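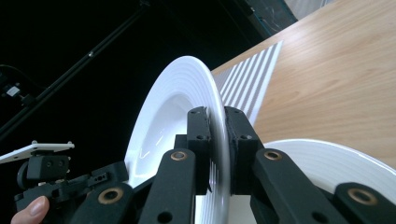
17 Jun 2022

My day job this week is plates. I pick up a plate, I put down a plate, and then I do it again in a way that is supposed to be a little different from the last time but not so different that it counts as showing off.

I came to this from software, where I assumed the hard part of teaching a machine anything was the machine. Sushil Tripathi, who runs our collection effort at Skokel, let me believe that through most of February. Then he handed me a gripper with a handle on it and a task sheet that said "plate, edge grasp, reorient, place," and went to lunch.

The idea is simple enough. You do the job by hand, except your hand has been demoted to a pair of blunt black fingers on a linkage. The camera sees what the fingers see. Do that enough times and the model (ours is called Kartha, for reasons that predate me) learns what a sensible plate-handling motion looks like. Any nonsense you do along the way, it learns that too.

And I do a lot of nonsense. As of last night I had 353 episodes in the folder. Sheila Rudd went through them and wrote back a note, which I will quote in full: "You hesitate." She was right. Right before I close on the rim I do a small sideways wiggle, like someone parking next to an expensive car. It's in nearly all of them. If Kartha ever ends up clearing tables in a restaurant, it will wiggle before every plate, and the diners will think it's nervous, and it will be my fault.

So now I'm redoing the edge grasps without the wiggle, and it's harder than it sounds. A plate lying flat gives you very little to hold. You have to get one finger under the rim, and the table is in the way. My own hand solves this by cheating: a fingernail, a bit of friction, a nudge toward the edge of the table. The gripper has no fingernail. What works for me is to come in low, lift one side, close, and then bring the whole thing up to vertical before moving it anywhere. Held edge-on, a plate is very easy to swing into the other plate. Ask me how I know. (The count stands at 2 chipped, none of them officially mine.)

Glossy white plates are also miserable for the vision side. They pick up every light in the room, and the highlight slides along the rim as you tilt, so the brightest thing in view keeps changing its mind about where it is. I asked if we could use something matte. Sushil said restaurants don't. I asked if we could start with cups. Sushil said we had cups.

The bad takes don't get thrown out, by the way. Fumbles with a clean recovery get a tag and go in with the rest, on the theory that a system that has only watched success has no idea what to do four seconds into a disaster. I find this comforting. Donau, the model before this one, was trained on tidy demos only, and when it missed a grasp it would carry nothing across the table with total confidence and set it down gently.

Next on the sheet is stacking, then bowls. My wrist has opinions about bowls already. Sheila wants the new edge grasps first, so I'm going back in after coffee to be decisive at some crockery.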